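Testers wanted for the Flurnar tabletop arm kit (Surnbridge, paid)

Hello! I'm Desta, and I look after customer trials at Uler, where we make a small robot arm kit called the Flurnar. It comes with the arm, a two-finger gripper, a little camera that sits at the wrist and the software to teach it jobs by hand. We're getting ready to sell the second version and I need people to come in and be picky about it.

You don't need to know anything about robots. I mean it – the last group had a retired dinner lady and a chap who mends pianos, and they found more wrong with our setup guide than I had in a year. If you've ever built flat-pack furniture and shouted at the instructions, you're who I'm after. Engineers are welcome too, but please say so when you write, as I only want a few.

What you'd be doing is fairly simple. You unpack the kit, bolt it to the table, follow the guide until the arm moves, then teach it some small kitchen and workshop jobs: picking things up, putting them down somewhere sensible, handing things over. After that you fill in a form and have a chat with me or with Ashraf Kamel, who wrote most of the teaching software and takes criticism very well (he's had practice).
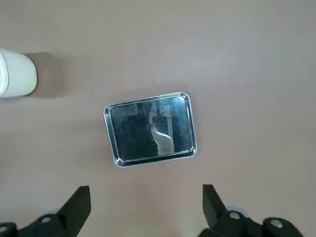

Shiny things are what I'd most like you to spend time on. Metal dishes and trays show the camera all sorts of reflections, and the old version could get muddled over where the bottom of a tray was. We've changed how it handles them and I want to know what happens when somebody other than us does the teaching. Bring something shiny from home if you like, as long as you don't mind it getting scratched.

The practical bits. Each session lasts 2 hours and pays 60 pounds, plus your bus fare if you keep the ticket. Sessions run through August at our workshop in Surnbridge, upstairs from the Dmytriv tile shop, and there is a lift. Mornings and afternoons are both fine, evenings I can't do. You should be 18 or over and happy to wear safety glasses while the arm is moving. We record the arm's camera and the joint movements, and I'll send you the consent form beforehand so you can read it in peace.

To put your name down, write to me at Uler with the reference 3092, a line or two about yourself and the times that suit you. I need to hear from you by July 4, 2022. I answer everyone, though it may take me a few days.

Desta Moges
Customer trials, Uler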